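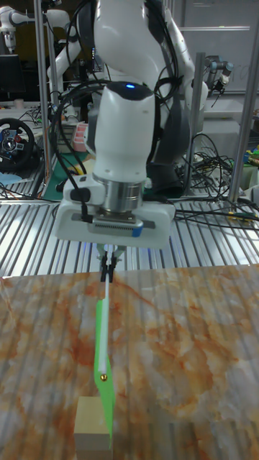 本站讯 2024年8月9日 设备采购栏目

预算终于批了。Tilley实验室下半年的机械臂采购方案本周定稿，首批3台，9月开始询价，年内到货。比年初报上去的少了2台，砍掉的部分挪到明年再议。

钱怎么花，内部吵了挺久。一派主张整机全买新的，另一派觉得臂可以少买，夹爪和线缆得多备。最后折中：臂按3台走，夹爪另列一项，备件单独留钱。细杆、薄片这类小件的夹取，对指尖磨损大，去年报备件报少了，临时补单等了很久，这回不想再来一遍。

供应商方面，目前进入比价的是Irkier和Baudry两家。Irkier交期短，但控制柜要另外算钱；Baudry报价含安装调试，培训只给一次，超出部分按天收费。两家的保修条款还在抠，尤其是腕部以下算不算整机，合同草稿里写得含糊，采购那边已经退回去让改。

台面也在单子上。现在用的是大理石花纹的台面板，反光比较明显，视觉组提过好几次意见，想换哑光的。铝型材底座继续用，不动。走线槽这次一并买，共120米，场地里的黑线缆该收一收了。

软件授权是另一个大头。Drekus平台明年要续，按席位收费，每席每年2000元，具体买几席要等各组报上来。有人建议先买半年看看，财务没同意，说拆开买走不了框架协议，手续反而更多。

场地暂时不扩。新臂到货后先装靠墙一侧，旧的照常用，供电和网口要提前查，机房那边已经约了时间。验收标准草案下周发各组征求意见，重点看重复定位、夹持小件的稳定性，还有急停响应。有意见的尽快提，过期就按草案执行了，别到验收的时候再来找。

询价文件9月上旬挂网，届时本栏目会再发一条。需要追加配件的组，请在询价前把型号和数量报给采购，格式用去年那张表就行，新表还没做好，做好了在通知大家。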